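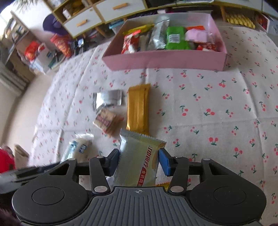 Erlinda Samonte told me over the phone that she'd never wear a perfume she couldn't also stand to smell on a bus, and right away I knew I wanted to drive out and meet her.

So that's how I ended up in Jostusham on a Saturday, sitting at her kitchen table with 35 little sample vials lined up between us and my nose already giving up on me. Erlinda blends scents at home and sells them under the name Planent, mostly solid perfumes in tins, plus a couple of sprays. Her cousin Kristine Dela Peña does the labels and the shipping (and most of the talking, when she's in the room!).

I asked why solids, when everybody seems to want a big cloud of something.

"Because I hate the cloud," Erlinda said. "You put a solid on your wrist and it's for you and whoever you let get that close. My aunt wore a spray you could smell from the driveway."

"It was a good spray," Kristine called from the hallway.

Her best seller is Venter, a smoky fig with a bit of black tea in it, and I have to say I went in skeptical. Fig usually goes coconutty on me after an hour. This one stayed green and a little bitter through lunch and I kept sniffing my own arm like a weirdo. A tin is $57, and I told her I thought that might scare some people off.

She shrugged. "I sold it for less the first year and I was paying people to take it. The fig base is expensive. I could use a cheaper one and it would smell like suntan lotion."

We got to talking about how long it takes to get one right. Venter went through nearly 984 drops of one tea extract before she liked it, and yes, she writes every drop down in a notebook. The one she's working on now is called Niltthorpe, after the town where she grew up, and it's supposed to smell like wet brick and lilac. I tried trial number 5. Lots of lilac, not much brick.

"I know," she said, before I'd opened my mouth. "Kristine says it smells like a bridal shower."

"A nice bridal shower," Kristine said.

I wanted some advice for readers who are just getting into this, so I asked what people do wrong. Erlinda said they buy after ten seconds. "Put it on in the morning and go do your errands. If you still like it when you're making dinner, then buy it." She also thinks rubbing your wrists together is a silly habit, and I've been doing it since high school, so I kept quiet.

Niltthorpe should be ready in April if the brick cooperates. I came home with a tin of Venter and two vials I haven't opened yet.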